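Plisbridge Snow Station: Owner's Guide
Section 3. Setting up the hut display and snow alerts

The hut display shows readings from the mast outside: snow depth, air temperature, wind and the time of the last update. It also sends alerts to any phone you add to the account. Fit the mast and depth sensor first (Section 2). If you have the older Davitz mast, read the note at the end of this section before you start.

You will need:
The display and its mains lead
The six-digit pairing code from the card in the sensor box
The name and password of your wireless network
A phone or tablet with the Plisbridge app installed

3.1 Placing the display

1. Choose a shelf, worktop or wall indoors, no more than 30 metres from the mast. Thick stone walls and metal roofs shorten this distance.
2. Keep the display away from stoves, radiators and direct sun. The indoor temperature reading is taken from the back of the case and will read high if the case warms up.
3. Keep drinks well clear of the display and its mains lead. The case is not sealed against spills.

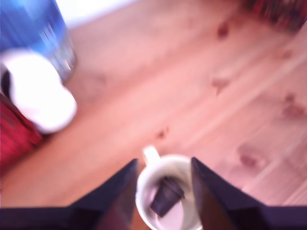
White mug with a small handle, seen from above.

4. Plug in the mains lead. The screen lights up and shows the Ivance logo, followed by the language menu.
5. Choose your language and press OK.

Caution: Use only the mains lead supplied. Other leads may fit the socket but can damage the battery charger.

3.2 Pairing with the mast

1. On the display, go to Settings, then Sensors, then Add.
2. Enter the pairing code. If you have lost the card, the same code is printed inside the lid of the sensor housing.
3. Wait for the word PAIRED. If it does not appear within 3 minutes, move the display closer to a window on the mast side and try again.
4. Press Home. The temperature and wind boxes fill in first. The depth box shows dashes until the sensor has taken its first full set of readings.

Note: The display listens on channel 505 by default. If a neighbouring hut or lift station uses the same equipment, change the channel under Sensors, Advanced. The mast follows the change by itself, but may drop out for a short time.

3.3 Setting the zero level

The depth sensor measures the distance down to whatever is beneath it. It must be told where bare ground is. Do this in October, before the first lasting snow, and again if the mast has been moved or knocked.

1. Cut the grass under the sensor and take away loose stones.
2. On the display, go to Sensors, Depth, Set zero.
3. Stand well back from the mast and press Start on the app. Anyone under the sensor will be measured as snow.
4. Check that the depth box reads 0 cm. A reading of 1 or 2 cm either way is normal on rough ground.

If snow is already lying, choose Set by hand instead. Measure the depth beside the mast with a ruler or probe and type in the figure. Repeat the full zero setting when the ground is clear.

3.4 Entering your height

Go to Settings, Location and type in the height of the mast above sea level in metres, for example 1377. The display uses this to correct the air pressure. It has no effect on snow depth.

3.5 Adding alerts

1. Open the app and sign in. Use the same account for every phone in the household.
2. Tap Alerts, then New.
3. Choose New snow, Wind or Freezing level.
4. Set the figure at which you want to be told. For new snow, the count starts again at 6 am each day.
5. Tap Save. A bell appears at the top of the display.
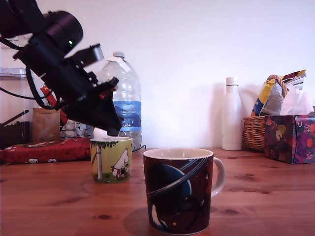

Small yellow mug with a printed character; larger dark mug in front.

To silence alerts overnight, tap Quiet hours and set a start and finish time. Wind alerts still come through during quiet hours unless you switch them off separately.

Warning: Readings from one mast do not describe the whole mountain. Do not use snow depth or alerts to judge avalanche danger. Always read the official bulletin for your area before leaving marked runs.

3.6 If something is wrong

Depth jumps up and down: Snow or ice is stuck to the sensor face. Brush it off with a soft brush. Do not scrape it or pour warm water over it.

Wind reads zero for hours: The cups are frozen. They will free themselves as the air warms.

Display says NO MAST: Check the mast battery, then pair again as in 3.2.

Clock is wrong: Turn on Set time from network. If you have no network, set it by hand.

Note for Davitz masts: These need the Msimang adapter between the sensor cable and the transmitter. Fit the adapter with the arrow pointing to the transmitter, and choose Other mast at step 1 of 3.2.

Section 3 last revised July 13, 2025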